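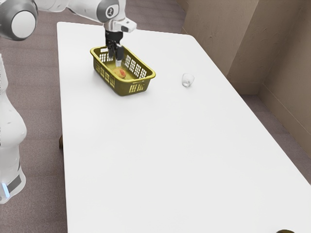 ## Sillo Park snack passes: worth it for the fall menu?

**addale_annie**
We're taking my sister's kids to Sillo for the fall food weeks and I can't decide about the snack pass. It's 17 coupons for the whole visit, and the little one lives on pretzels, bless her. Has anybody used one this year? I'd love the pumpkin funnel cake — I've been thinking about it since April!

**siriporn_inthanon**
Oh, you'll have a lovely time! We got one and used every coupon. Save them for the big desserts by the Okabe Gardens gate, and pay cash for drinks and pretzels, which cost so little that a coupon is wasted on them.

**ustthorpe_dad**
I'll have to disagree with Siriporn, much as I enjoy her trip reports. Four of us came home with coupons left over, and they don't carry over to the next visit. The line for the funnel cake was so long that my son gave up and had popcorn (which he loved, so no harm done).

**siriporn_inthanon**
Did you go at lunch, though? Right after opening we walked straight up.

**ustthorpe_dad**
Lunch, yes. Fair point — we are not early people.

**addale_annie**
Thank you both! I think I'll get one pass for the kids to share and set an alarm.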